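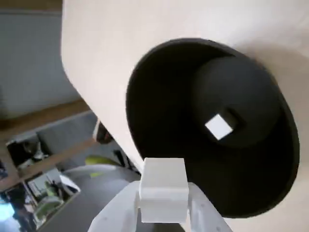

The admission book of the lying-in house at Laltwood was kept by the matron herself, and it has 369 entries for the period we study. Each entry follows the same order: name, age, parish, work, and the person who would pay. A woman who could not answer the last point was normally sent back to Prundbridge, where the parish had to decide on her case. We can compare the book with a square hole in a round black disc: there is light behind it, but a reader sees only the part that the shape of the hole lets through. What did not fit the five columns was mostly not written down. In 292 entries the space for remarks is empty.

This does not mean that the matron was not interested in the women. Steinarsdóttir has argued that the silence was a kind of protection, as the parish could ask to see the book at any time. Vestergaard reads the same pages differently - for him, the empty spaces show only a lack of time, and he points to the hurried writing in October, when the house was full. We find both readings possible, but neither explains why the remarks become longer after the arrival of the second matron.
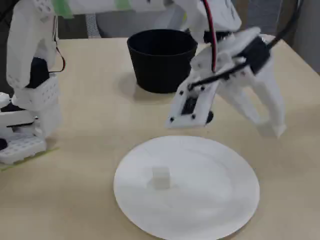
*Figure 1. Small white cube on a round paper plate, with a black cup toward the back.*

For the present section we therefore took each entry separately, before any grouping by parish or work. Two entries needed special care. In the first, a servant named only as Sethi is admitted without age, and the payer is given as "the house." In the second, dated 13th March, the matron has crossed out the word "widow" and written nothing in its place. Earlier studies counted this woman as married. We have left her status open, and she is not included in the comparison of married and unmarried women that follows.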